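Kekia at the bench: a gallery

We've had the Kekia two-arm kit on loan at our Flatcombe lab since January, and I've been promising the newsletter crowd a proper gallery page for nearly as long. So here we go! Kekia sells it as a bench package: two arms, two grippers, the control box, a teaching tablet and a folder of starter routines for common plasticware. You supply the bench, the racks and a fair bit of patience in the first week.

A bit of background for anyone arriving from the Ulludbridge mailing list. We're a water testing lab, so our days are full of conical tubes. They get labelled, filled, spun, emptied and racked again, and most of that is still done by people with sore thumbs. I wanted to know whether a two-armed setup could take over some of the fiddly middle bits without us having to rebuild the room. I've written the notes below in the order I learned things, so they jump about a bit.

Setting up

The kit arrived in three crates and we had both arms moving by the second afternoon. The manual is clear about power and bolting down, and vague about nearly everything else. My favourite part was the hand-guided teaching, where you push an arm to where you want it, tap the tablet and move on to the next point. Our newest technician got the hang of it faster than I did (I kept leaning on the stop button).

Racks matter more than I expected. The starter routines come with a grid size already filled in, and ours didn't match, so the first morning went into measuring hole spacing with callipers. Once that was in, the arms could find any position by row and column. Bright plastic racks have been good for us too – easy to spot from across the room if one's been bumped out of line.

The handover

I could watch this part all day. A single arm can lift a tube and put it down again, but it can only hold it the way it first grabbed it. With two, one gripper can take the narrow end while the other has the top just under the cap, and you can change your grip in mid-air. It's how you or I would do it, and it opens up a whole set of jobs that a single arm needs extra fixtures for. 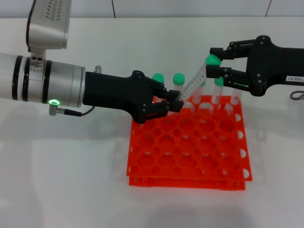 Asabe Onyeka wrote in after the last newsletter to say the handover was the step her lab gave up on. They'd had tubes twist in the fingers whenever both grippers closed at the same speed, and she wanted to know if Kekia had sorted that or if we'd just been lucky. She also reckoned any demo looks good with empties, and that she'd hold her applause until she'd seen results with full ones.

Fair call on both counts! The current software lets you close one gripper first and bring the second in at a lower force, and with that switched on our twisting trouble went away. As for full tubes, we've run 2,088 handovers so far and only 216 of those were with water in. I'd like that second number to be a lot bigger before I say anything grand.

Living with it

The noise is lower than I'd feared, more of a hum than a whine. Changing the finger pads is a small-screwdriver job, so keep a magnetic dish handy. The tablet still logs you out in the middle of a routine edit, which drives me up the wall, and I've passed that on to Kekia twice.

Cap work is next on the list. The MacRitchie site has a routine for loosening screw caps that they're happy to share, and their bench layout is close enough to ours that it should drop in with a bit of re-teaching. I'm aiming for 2,000 full-tube handovers alongside it, and I'll put up the log when we get there, spills and all.

If you're near Flatcombe and want a look, send a note through the contact page and we'll find you a pair of safety glasses.

Page updated 13 May 2022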